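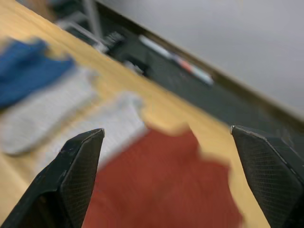
Words: Didenko Household, product pages
Last updated April 7, 2023

Tukier Colour Wash, 700 ml

Tukier Colour Wash is a liquid laundry detergent for coloured cotton, linen and mixed fabrics. It is made at Torness and we have stocked it since the old powder was dropped from the range. It contains no bleach and no optical brightener, so it suits reds, blues and darker shades that go dull with an ordinary all-purpose wash.

The scent is a light lavender. An unscented version comes in the same bottle with a grey cap. Both have the same cleaning ingredients and cost the same.

Using it in a machine

One capful goes in the main wash drawer for a normal load. Use a cap and a half if the load is muddy or your water is hard. The bottle does 20 normal loads. Please don't put it in the prewash compartment, as most of it will be gone before the main wash starts.

It works from 30 degrees upwards. Towels and bedding can go hotter if the care label allows. It is a low-foam liquid, so a drum with very few suds in it is normal.

Washing by hand

Fill the basin first, add half a capful and stir it through with your hand before the clothes go in. Poured straight on to dry fabric it can leave a pale ring, especially on linen. Leave to soak for no more than 30 minutes and rinse in cold water until the water runs clear.

New red and navy items should be washed on their own the first two or three times. No detergent will stop loose dye from coming out, and this one is no exception. Turn dark things inside out and take them out of the machine as soon as the cycle ends.

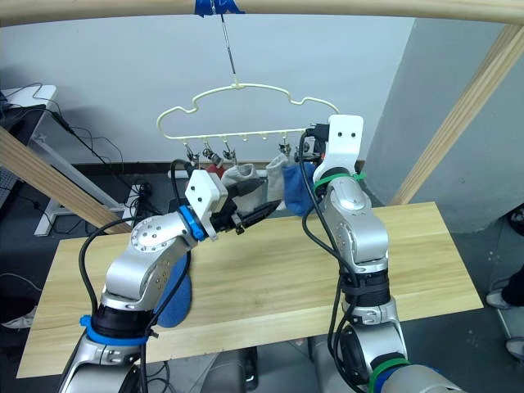 Small items are best put in a mesh bag with the zip closed. Socks and handkerchiefs tend to work their way into the door seal, where they stay half rinsed and pick up a smell. Dry coloureds out of direct sun if you can. A day on a bright windowsill will fade a red cotton faster than a month of washing.

Not suitable for

Silk, wool and anything marked dry clean only. For wool we sell Tukier Wool Flakes in a 297 g tin, listed separately under soaps. Waterproof jackets need a proper technical wash, as residue from any household detergent can stop the coating from beading.

Bottle and cap

The bottle is recycled plastic and can go in with household recycling once rinsed. The cap holds one normal dose to the inner line. In February the cap changed to the Sternico screw type, which drains back into the bottle and drips less down the side. Older caps will not fit the new neck, so please keep the cap that came with your bottle.

Storage

Keep upright and away from frost. If the liquid has been in a cold shed it may turn cloudy. Bring it indoors overnight and shake gently before use. Keep out of reach of children. If it gets in the eyes, rinse with plenty of water and seek medical advice if they stay sore.

Delivery

Sent in a cardboard sleeve by standard post. Orders of six or more bottles go by courier and need a signature. Opened bottles can't be returned unless faulty.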